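About us

Hello! I'm Trinh Mai, and I started Vorkport from my spare room after eleven years of writing dull summaries of other people's share offers. I got tired of it. My friends kept asking me what a listing meant for the few shares their employer had given them, and I kept scribbling answers on napkins, so in the end I wrote them up properly and sent them round as an email.

That email is now a newsletter with 1,433 paying readers (hello to all of you, and sorry again about the November issue going out twice). We cover small and middling companies that are thinking of going public: what's in the filing, who gets paid, and which bits of the small print are worth a second cup of tea.

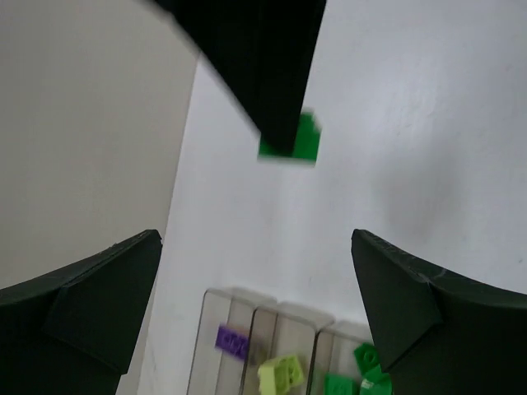

Vinh Đồng joined me when we had 53 subscribers and no proper invoices. He reads the accounts and I do the words, though we swap when one of us is sick of it. There are six of us now, all part time, and we get through nearly 80 filings a year between us. Our longest so far was on Satenero, which took most of a summer and still gets us letters!

We don't own shares in anything we write about, and we don't take adverts from companies on their way to market. Subscriptions pay for everything, including the terrible coffee. We aren't advisers either, so please don't sell your house on our say-so.

If you work somewhere that's about to list and you're baffled by the paperwork, write to us. I read everything, usually before 8 in the morning.

Comments

pomus_reader: Found you through the Satenero piece. Will you do one on lock-up periods?

Dương: Still waiting for my November refund, Mai, I was charged twice as well.

Trinh Mai: Dương, so sorry, sending it back today. And yes, lock-ups are next.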